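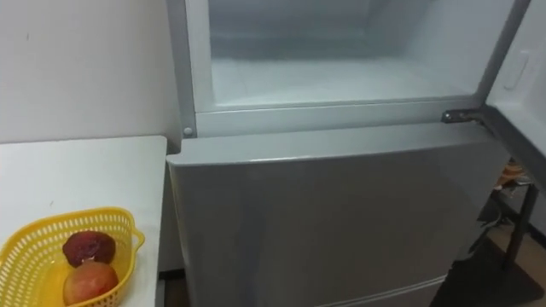

Chapter 4
Pacing the Open Water Race

Open water swimming has no walls, no lane lines and no clock at the end of the pool. A swimmer who can hold an even pace over 30 lengths may still go out too fast in a lake, and the cost shows up late in the race.

This chapter deals with pace. It starts with the first 200 meters, where most races become crowded, and then moves on to drafting, turns at the buoys and the finish. Navigation was covered in Chapter 3 and is mentioned only where it affects speed.

Consider the lake race at Isel. Dezső Farkas led at the first buoy and swam alone for most of the course. Kaiwen Han stayed on the feet of the second group, took 443 fewer strokes than Farkas by the end, and passed him before the last turn. The two had similar pool times. Their stroke counts, recorded by coach Phyllis Staniforth, are used again in the exercises.

Key terms in this chapter:
Stroke rate – the number of strokes taken per minute
Drafting – swimming close behind or beside another swimmer to reduce drag
Negative split – covering the second half of a race faster than the first

4.1 The Start

Swimmers begin from a beach, a pontoon or in deep water. Each kind of start calls for a different opening effort, and we take the beach start first.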